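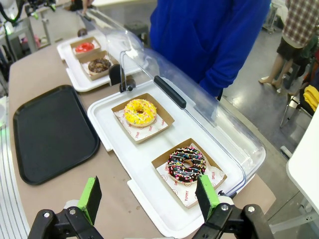

Grullar mechanism

The Grullar mechanism is a metal ring fitting for office binders in which the rings are opened by a sliding bar along the spine instead of by a lever or by pulling the rings apart. It was developed by Jenő Szalai and Zoltán Kovács at the Grullar works in Grorndale and was later made under license by Prunetti, a maker of filing supplies. The fitting holds punched sheets on 4 rings and is riveted to the back cover of the binder. It was sold mainly to accounting offices, land registries and other users who kept records on loose sheets that had to be added to or replaced often.

Contents
Construction
Operation
Development
Models
Use in offices
Wear and repair
Compatibility
See also

Construction

The mechanism consists of a base plate, a slide bar, two spring strips and the rings. The base plate is stamped from sheet steel, with its long edges folded upward to form a channel. The slide bar runs inside this channel. Each ring is made in two halves. The fixed half is set directly into the base plate, and the moving half is seated on a short pivot that passes through a slot in the slide bar.

The spring strips lie under the slide bar and press it upward against the folded edges of the channel. Their purpose is to remove play. In early units the strips were held by bent tabs, which tended to straighten after long use. Later units have the strips spot-welded at one end and free at the other, so that they can lengthen slightly as they flatten.

The ring halves meet in a stepped joint. The step on one half overlaps the step on the other, and the outer surface is ground level across the joint. A raised edge at this point catches the punched hole of a sheet as it is turned and is the main cause of torn holes in ring binders of any kind. The rings have a D-shaped section in profile, with the straight side toward the back cover, so that a full stack of sheets lies square.

All steel parts are nickel plated. A painted version was made for a short time but was withdrawn because the paint rubbed off on the sheets next to the rings.

Operation

To open the binder, the user presses the thumb tab at the lower end of the spine and pushes the slide bar toward the top. The slots in the bar are cut at an angle. As the bar moves, the slots force the pivots outward and the moving ring halves swing away from the fixed halves. The full travel of the bar is 18 mm. At the end of the travel the bar drops into a shallow notch and stays there until it is pushed back.

All rings open and close together. In the common snap-ring binder, by contrast, the rings are joined to a pair of sprung plates which pass a center point and close with some force. The Grullar mechanism has no center point. The rings close only as fast as the user moves the bar, and they can be stopped partway. A partly open position was used by some clerks when lifting out a single sheet near the front of the binder, although the printed instructions advised against it, as a sheet farther back could slip off the fixed halves.

A small lock is built into the thumb tab. When the tab is not pressed, a tooth on its underside sits in a hole in the base plate and keeps the bar from moving. A binder that is dropped on its spine therefore stays closed in most cases. A binder dropped on the tab itself may open, and the covers of the later models extend past the tab for that reason.

Development

Szalai worked as a toolmaker and had earlier designed punching dies for index cards. His first drawing for the fitting shows a rotating rod in place of the slide bar, with the moving ring halves fixed to the rod at right angles. The arrangement worked on the bench but needed a wider spine than any cover then in production. Kovács proposed the flat bar with angled slots, which reduced the height of the fitting and allowed it to be used with existing covers.

The first trial batch was supplied without covers to a bindery in Grorndale, which returned it with the complaint that the rivet holes were too close to the ends of the base plate and that the cover board split when the rivets were set. The holes were moved inward. The revised base plate was kept without further change for as long as the mechanism was made.
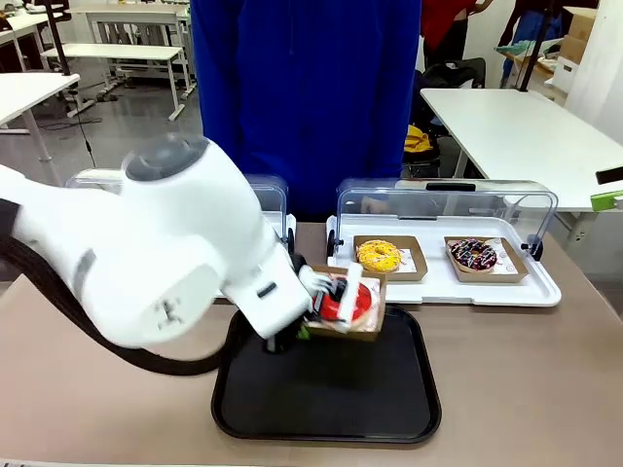 Ilona Hajdu has argued that the change of rivet position mattered more to the success of the fitting than the slide bar did, given that several rival designs with sound mechanisms were dropped by binderies over split boards. She also noted that the trial batch was not scrapped, and that units with the old hole spacing turn up in binders put together by hand. Other accounts give more weight to the stepped ring joint, which was copied widely, while the slide bar was not.

The license to Prunetti covered the complete fitting and the tools for the ring halves. Prunetti did not use the Grullar name on its own binders and listed them only by number. Grullar went on making the base plates for both firms until the tools wore out.

Models

Two models were made in quantity.

The 1078 was the original production model. It has a straight thumb tab, riveted to the slide bar, and a base plate with square ends. The spring strips are held by bent tabs. It was supplied for upright binders only.

The 1081 has a curved thumb tab formed in one piece with the slide bar, rounded ends on the base plate and welded spring strips. It was supplied for upright and landscape binders. In the landscape version the thumb tab is at the right end of the spine when the binder lies open on a desk. The ring halves of the 1081 are slightly thicker than those of the 1078 and the two cannot be mixed, because the steps do not meet.

The model number is stamped on the underside of the base plate and cannot be read once the fitting has been riveted in place. In a finished binder the two models are told apart by the thumb tab. A fitting with a straight tab and rounded plate ends is a repaired unit, made up from parts of both.

A lighter fitting named Mazandarani, after the pattern of the cover cloth with which it was sold, is sometimes listed as a third model. It has a plain snap closure and shares only the outline of its base plate with the Grullar mechanism.

Use in offices

The mechanism was used chiefly where sheets were replaced in the middle of a stack. In a snap-ring binder the sheets in front of the place have to be lifted over the open rings, and the force of the closing rings can shift or pinch them. The slow closing of the Grullar mechanism allowed the edges to be squared before the joint met. Office manuals recommended that the binder be laid flat, that the stack be divided evenly to both sides, and that the bar be pushed with the thumb while the other hand held the sheets down.

Ledger sheets for these binders were sold with a reinforced edge, either a strip of cloth tape or a second layer of paper glued along the punched side. Reinforced sheets take up more room at the spine than at the outer edge, and a binder filled with them becomes wedge shaped. Gheorghița Dinu, writing on the storage of municipal records, advised filling such binders to no more than two thirds of the ring depth and storing them with the spines facing in opposite directions in turn.

Demand fell as records were moved to printed listings, which were kept in post binders with flexible posts, and later to computer storage. The landscape version of the 1081 stayed in production longest and was used for wide account sheets.

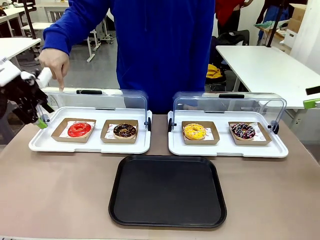 White plastic display trays with clear hinged lids

Wear and repair

The most common fault is a bar that will not stay in the open notch. It is caused by rounding of the notch edge and can be corrected with a fine file, provided that the spring strips still hold their shape. Weak strips give a loose bar that rattles when the binder is shaken. They can be bent back a limited number of times before they crack.

Gaps at the ring joint are usually the result of overfilling. The moving half is bent outward by the pressure of the stack, and the step no longer overlaps. Bending it back by hand tends to twist the pivot. The repair sheet issued by Prunetti called for the half to be removed and set in a shaped block, and warned that the nickel plating would flake at the bend.

Oil should not be applied to the slide bar, as it travels along the rings to the paper. Dry graphite was recommended in its place, in a small amount at the thumb tab end only. Ildikó Bakos reported that graphite also leaves marks on sheets handled soon after treatment, and suggested hard wax.

Binders kept in damp rooms show rust first at the rivets, where the plating is broken when the rivet head is formed. The rust stains the back cover and the last sheets in the stack. A loose sheet of card placed behind the stack keeps the stain from reaching the records.

Compatibility

The ring spacing follows the punch supplied by Grullar and differs from the spacing of common office punches. Sheets punched for other binders with the same number of rings will fit over the outer rings but bind on the inner ones. Adapter strips with two rows of holes were sold by Prunetti. They hold the sheets away from the rings, and the outer edges then extend past a cover of normal width.

Index dividers need a wider tab for the same reason. Dividers made for the 1078 fit the 1081 without change.

See also

Post binder
Lever arch file
Hole punch
Loose-leaf ledger
Reinforcement ring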